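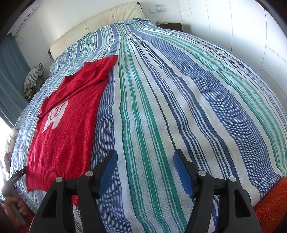
Red knit sweater laid flat on a striped bedspread

How to find a soldier in an old muster roll

Muster rolls list the men present with a company on a given day. The rolls for the garrison at Brindlow are held at the Rimville record office and can be read on film.

What you need: the man's surname, a rough idea of his years of service, a pencil and plain paper. Pens are not allowed in the reading room.

1. Ask at the desk for the Mulham index. It covers 233 rolls and is arranged by regiment, then by company.

2. Look up the surname under every spelling you can think of. Clerks wrote what they heard, and a double letter often became a single one.

3. Copy the reel number and the page number. Allow around 20 minutes for each reel.

4. On the roll itself, read the remarks column on the far right. "Sick", "on command" and "deserted" are the usual entries. "On command" means he was away on duty at another post.

5. Check the roll before and the roll after. If he is missing from both, you may have the wrong company.

Reels can be ordered from 9 in the morning, 2 at a time. Copies are made at the desk.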